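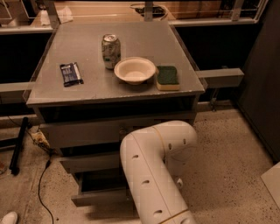

Our building switched to single-stream recycling in July and I've been reading the hauler's rules so the rest of the floor doesn't have to. Delto takes aluminum, glass, cardboard and bottles in one bin. A dented can like the one on the table is fine as it is. The navy snack wrapper next to it goes in the trash. Film and wrappers jam the sorting line.

2/ Rinse means a quick splash of water. You don't need soap. Leave labels on.

3/ Pizza boxes: tear off the greasy half and recycle the clean half. Delto's old flyer said no boxes at all. The new one says this.

4/ Ceramic and drinking glasses are not bottle glass. They melt at a different temperature and can spoil a batch. Same for oven dishes.

5/ Batteries still go to the drop box at Veloso, by the side entrance. They take up to 5 pounds per visit.

6/ The fee is $232 a year per unit, billed with water. Someone asked if it's optional. It isn't.

7/ Pickup was missed once so far. I called, and they came the next morning. Put bins out the night before, handles facing the building.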